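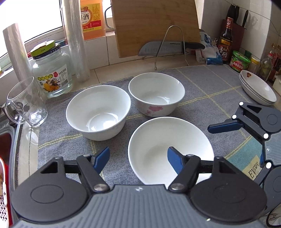
White bowls and shallow dishes set out on a woven cloth.

Care and Storage of Everyday White Dishes

Dosaldale Residents' Kitchen, Household Notes
Revised 18 June 2006

These notes apply to the shared kitchen and to residents who keep their own dishes in the apartments. Questions should be addressed to Huguette Courtois at the front office.

Before sorting

Clear one section of counter and cover it with a woven cloth. A bare stone or tile counter will chip the foot of a bowl that is set down hard. Shake the cloth outdoors first, as crumbs and grit trapped under a dish will scratch the glaze of the one beneath it. Cloths are kept in the drawer to the left of the stove and are laundered separately from the dish towels.

Checking for damage

Place bowls upright and apart from one another, near a window if possible. Light falling on the inner surface will show hairline cracks that are easily missed under the ceiling lamp. Run a fingertip along the rim and around the foot. Any dish with a chip on the rim is to be withdrawn from use and placed in the box marked Devura under the sink.

Small specks inside a dish are often dried food or mineral deposits. Soak the dish in warm water with a spoonful of baking soda, wait, and wipe with a soft cloth. Steel wool is not permitted on any glazed dish.

Decorated pieces

Flowers on the outer wall of a bowl or near the rim of a dish may wear away with repeated scrubbing. Wash these pieces by hand with mild soap. Do not leave them overnight in bleach or in vinegar. If the maker's mark does not state that the piece is suitable for the microwave, assume that it is unsuitable.

Stacking

Deep bowls and shallow dishes should be stored in separate stacks. Bowls of different sizes may be nested, largest at the bottom, to a limit of 4. Shallow dishes of one shape may be stacked higher, provided that the stack sits level. Oval dishes should all face the same way. Place a sheet of paper towel between decorated pieces.

The Coltside cupboard was measured in December and its upper shelf is 98 centimeters wide. Heavy stacks belong on the lower shelf only.

Replacements

Requests for replacement dishes should be left in writing with Crescencio Jaramillo, Room 506. Please state the shape and size of the piece required.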